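Home Reviews Clubs Kits Contact

Suvorel desktop arm simulator: a term with the school robotics club
October 2018
Reading time: 4 minutes

The Dhanial robotics club has 40 members and one physical arm, so most of the programming has to happen in software. For two terms we used a free simulator that one of the older students had patched together. In February we moved to Suvorel, on a club licence covering seven machines, and this review is based on our use of it since then.

Installation on the lab computers was uneventful. The package wants a dedicated graphics card and will run without one, but slowly. On our older desktops the physics step fell behind whenever shadows were enabled. Turning shadow quality down to the second-lowest setting fixed it.

The supplied library has a room, a table, a six-joint arm and a modest collection of objects. Students place the base, set joint limits and write motion scripts in Python. Farzana Chaudhry, who runs the junior group, started everyone on a single pick: move above a piece of fruit, descend, close, lift. It is a sensible first exercise, and it shows up errors in approach height very quickly. 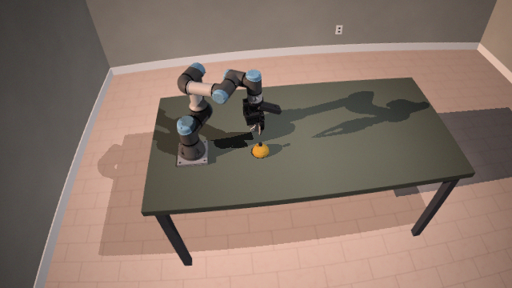

Contact handling is the weak point. With default friction, rounded objects slide out of the fingers at the moment of lift, and the manual offers one paragraph on the subject. Sobia Mughal worked through the settings with the seniors and settled on a smaller time step and a slower closing speed. Over 80 trial picks with the defaults, 40 held. We have not repeated the full run with her values, although the seniors now use them for everything.

The script editor is adequate. Error messages give a line number and usually the name of the offending joint. Undo does not extend to object placement — a student who drags the table by accident has to reload the file. Saved files from the Gutby plug-in import without trouble, but colours are lost.

Inverse kinematics works well inside the normal reach and poorly near full extension, where the solver sometimes flips the elbow between two valid poses. Juniors found this confusing. A preview of the chosen pose would help, and Prellirero, the package we trialled alongside it, does have one. Prellirero's licence is tied to named users, however, and that does not suit a club whose membership changes every term.

We will renew for next year. Clubs with newer computers and at least one person willing to adjust contact parameters should get good use from it. Export to the physical arm is a separate module and we have not tested it.

Previous review Next review Back to top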